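The Sitting Room at Graden House
Photo gallery, spring opening

The sitting room on the ground floor of Graden House will return to general use in March. The room has long served residents, their families and the Friday reading group, and its seating has been reviewed as part of the wider refresh of the shared rooms. The gallery on this page concerns the sofa and its soft furnishings. Further pages on the dining room and the garden corridor will be added as those rooms are completed.

The choice of upholstery was led by Efua Opoku, who manages furnishings for the house. Residents were shown samples from two suppliers, Oteck and Sepúlveda, and were asked to handle the fabrics as well as look at them. Plain, quiet colors were preferred by a clear margin. Patterned cloth was considered for the side chairs but will be looked at again next year.

1. The sofa, back and seat
Gray-green upholstery with a plain, fine texture, against the pale wall. A white cloth lies on the right half of the seat.

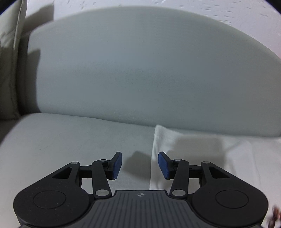
Seat cloths are part of the ordinary routine in all of the shared rooms. They are changed every Friday before the reading group meets, and at other times as needed. Spare cloths are kept in the linen cupboard outside the room, on the second shelf, and used ones should be placed in the bin beneath it. Residents who would like a cloth on a particular seat are welcome to ask at the front desk.

The walls of the sitting room were not included in this phase of the work. Their rough finish is found in most of the older part of the house, and an estimate for painting has been requested from Clastov. The request covers the sitting room and the small study next door. No date has been set, and the room will remain open in the meantime.

2. Cushions
A large pale gray cushion with rounded corners and a stitched seam, set at a tilt with a darker taupe cushion back behind it. White fabric lies close by.
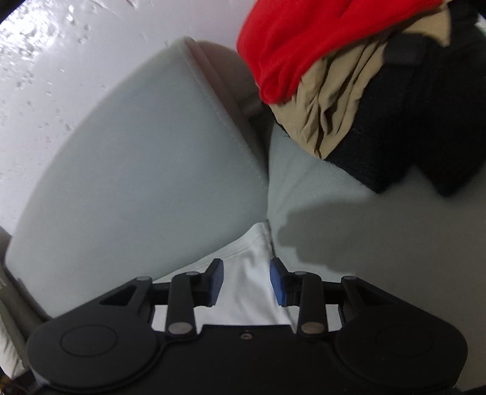
Loose cushions may be moved from seat to seat, and many residents prefer one behind the lower back. They should be returned to the sofa at the end of the evening - the room is vacuumed early, and cushions left on the floor slow the work down. Covers should not be removed for washing at home. A cover that needs attention can be handed in at the front desk with a note of the room it came from.

Using the room
The sitting room is open to residents and their guests throughout the day. Hot drinks are permitted, and side tables are provided for them. Meals should be taken in the dining room. Furniture should stay in its present position, as the path from the door to the window has been planned for wheelchairs and walkers.

Small groups may reserve the room through the front desk. The reading group has a standing reservation on Friday afternoons - visitors are welcome to sit in, and no advance reading is required.

Comments on the seating may be left in the book by the door or addressed to Efua Opoku at the house office. Fabric samples for the side chairs can also be viewed there on request.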